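Vorero Two-Arm Table Cell: Our Open Day Notes
Sun 15 June
By Harvey Gauthier

If you've been eyeing the Vorero cell on our equipment list and wondering whether to book a demo, I can finally tell you what it's like to stand next to one for a morning. Thibodeau opened up their Flindale workshop to customers and I drove over with a thermos and far too many questions.

The cell is a pair of arms sharing one work table, sold as a single package. You get the table, both arms with two-finger grippers, a teach pendant for each arm, and the frame it all bolts to. Setup at your site takes 2 days, and the training that comes with it is another 3. I asked if you could squeeze the training down and the answer was a friendly no.

What I liked most was how ordinary the jobs were. I've sat through so many demos with shiny metal cubes going from one tray to another! Thibodeau's crew had kitchen things out, which are awkward shapes and a much better test if you ask me. They let us call out requests, too, so a few of us got bossy pretty fast. Somebody wanted to see it go slower, and I wanted to see the wrist up close while it was stopped, so we did both.

The table itself is worth a mention. It's marked off in squares with thin blue tape, and I came home wanting to do the same to my own bench. When you're telling the person on the pendant where to move something, "one square toward me" beats pointing and waving (I did plenty of that as well).

The mug tree job is the one people kept coming back to. The gripper comes straight down next to those angled pegs, and there isn't a lot of elbow room in there.
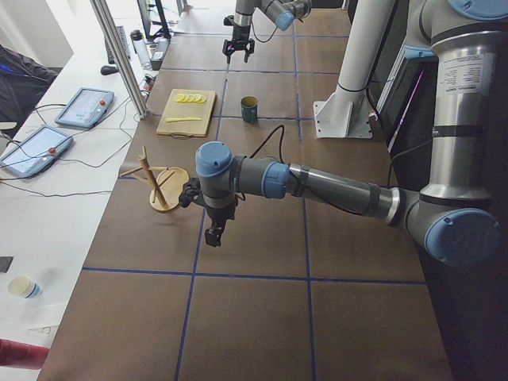
What to know before you book

Part number for the full cell is 429. The gripper fingers are a wear item and we stock them at 29 dollars a pair, so throw a spare set in with your order. Leave yourself a good side table for the pendants, and think about where their cables will run before the installers show up.

We're taking names for the next demo in July, over at the Evemdale shop. Call the counter and ask for me, or just leave your number and I'll get back to you. Bring something weird from your kitchen drawer if you like, they said they're game!

Recent items
Evemdale demo day: parking and directions
Spare gripper fingers, sold by the pair
Teach pendant wall hooks
Thibodeau workshop tables, now in two heights
Used equipment list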